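Week 5 handout: Gathering demonstrations in simulation
Course notes kept by Tavion Hutchins

Last Tuesday we got as far as agreeing that a policy can only copy what it has been shown, and then we ran out of time, so let me pick up from there. For the Bredano assignment each pair will record 43 demonstrations in the simulator. I know that sounds like a lot, but they go by quickly once your hands get used to the controls, and you are very welcome to split the work over several evenings!

Before you record anything, spend a while just moving the arms around and switching between camera views. The wrist view is the one people neglect, and it is the one I would look at first. Get used to how the two fingers look when they are open with nothing between them, so that you have a picture in your head to compare with later on.

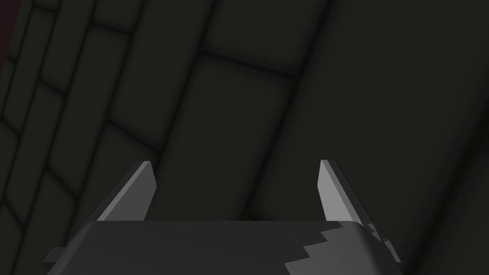 What makes a demonstration worth keeping

Move at a steady, unhurried pace. If you stop to think for several seconds in the middle of a reach, the learner will take that pause as part of the job and copy it faithfully (last year's Zinier group had a lovely policy that froze halfway every single time). Plan the motion first, then press record.

Please vary your starting poses too. Small changes are fine, a bit to the left, a bit higher, one arm further forward than the other. And do check the head view as well as the wrist view before each take, especially when something large is standing close to an arm. A small item near the fingers takes up very little of the picture from up there, and it is easy to lose track of it.
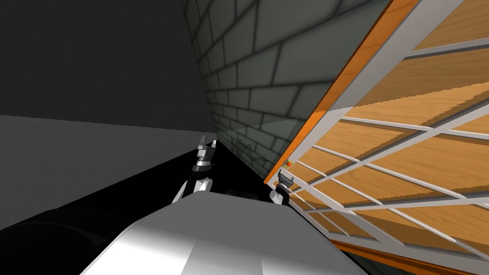 When a take goes wrong, keep the file and mark it as failed in the log. Định Từ has written a short script that sorts the two kinds into separate folders, and we will want the failed ones in Week 7 when we talk about corrections. Pooled together, the class should end up with over 200 usable takes, enough for a first round of training.

For next time

Read the Hodžić notes up to page 34 and bring 2 takes to class, one you are pleased with and one you are not. Logs go in the shared Clandiris folder, under your pair number.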